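Projects > Manipulation > Gripper Comparison > Minutes

Minutes of the gripper and controller comparison meeting

Chair: Katalin Hegyi
Minutes: Aníbal Alvarado
Distribution: bench group, purchasing, Prelter integration

1. Previous minutes

Accepted with one correction. Under item 4 the timeout for the Jalero controller was given in seconds. It should read milliseconds. Action 4b (spare finger pads) is closed. Action 4c (firmware note from Zasent) is still open and is carried forward.

2. Bench layout

The kitchen layout stays as it is until the comparison is finished: drawer cabinet, toaster oven, mug tree, basket with corn, plate rack, all on the brown mat. Both arms stay mounted. KH asked that objects not be moved between gripper changes, even by a small amount, as the April runs could not be compared for that reason. AA will mark the cabinet feet on the mat with tape.

The drawer task uses the right arm. The left arm is kept on the plate side and takes no part in the drawer score. The tea item stays in the drawer for all trials.

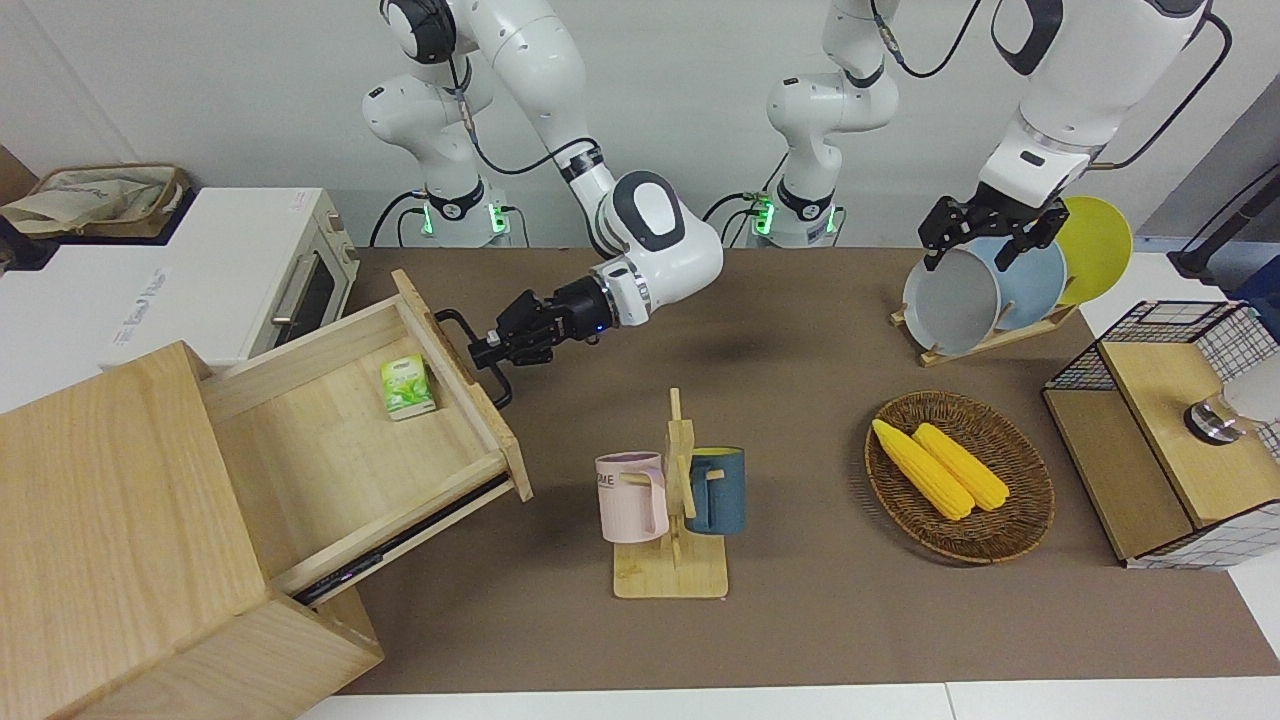
Bench lab, Prelter building, 05/05/2026

3. Gripper comparison, drawer task

Two grippers are under comparison, the Zasent parallel and the Tai parallel. Both use two fingers and fit the same wrist flange. Each was given 200 pulls on the drawer handle with the same arm trajectory and the same closing command.

AA reported that the Zasent lost the handle less often, but that its recovery after a loss was poor. The fingers close fully on nothing and the controller reports a successful grasp. The Tai reports the empty close correctly. Its pads are softer and tend to creep along the bar when the drawer is pulled at an angle.

KH asked whether the creep comes from the pads or from the wrist orientation. AA had not separated the two. Agreed to repeat the Tai set with the Zasent pads fitted, 60 pulls, before any conclusion is written up.

Closing force was discussed at length. The current setting was chosen for mugs and is higher than the handle needs. No change for now. A change would make the earlier mug data unusable.

4. Cameras

The fixed view is sufficient for scoring whether the drawer has moved. It does not show finger contact well when the forearm is in the way. The head view gives a better line to the handle and keeps the inside of the drawer visible. The wrist view is useful at approach but very close once the fingers are on the bar.

Agreed: score from the fixed view, settle disputed pulls from the head view. The wrist stream is to be recorded but not used for scoring.

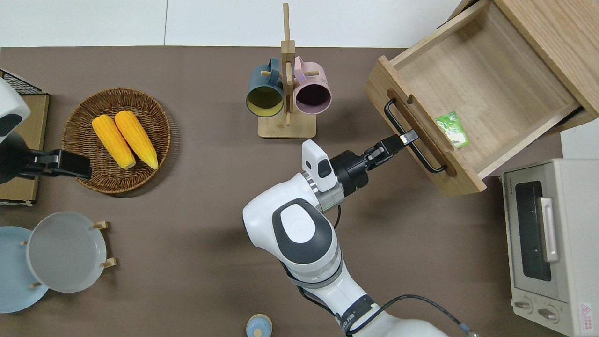

Fig. 2. Head view, gripper closed on the drawer handle.

AA noted that the three streams are stamped by different clocks. The offset is constant within a session and is corrected in the log script. KH wants the correction written into the file header – at present it exists only in the script.

5. Controllers

The Jalero controller has been run with both grippers. The log now holds 3,090 command records, of which a small group show a late gripper acknowledgment. All of the late records fall in sessions where both arms were powered from the same supply. AA does not consider this proof. KH asked for one session on separate supplies with everything else unchanged.

The older controller will be kept on the shelf as a fallback. It cannot drive the Tai without an adapter, so no side-by-side test is planned.

6. Cable routing

The external cable along the upper links was raised again. AA prefers more slack at the elbow and less at the wrist. KH would like it clipped in both places. Left open. AA to try one arm first and report.

7. Cost

Replacing the grippers on both arms would come to almost 4,000 with adapters and spare pads. KH will not put a request forward on the present data. Purchasing is to ask both suppliers for delivery times only.

8. Actions

8a. AA – tape marks for the cabinet feet.
8b. AA – Tai gripper with Zasent pads, same trajectory, same closing command.
8c. AA – one Jalero session on separate supplies.
8d. AA – clock offset into the file header.
8e. KH – chase Zasent for the firmware note (was 4c).
8f. Purchasing – delivery times, both suppliers.

9. Any other business

The scoring sheet has no column for a partial pull. KH proposed counting anything short of the end stop as a fail. AA objected that this hides the creep problem. A third mark, P, will be used from the next set onward. Old sheets will not be rescored.

Next meeting when 8b is complete.

Contact: bench group, Prelter | © Prelter | Back to top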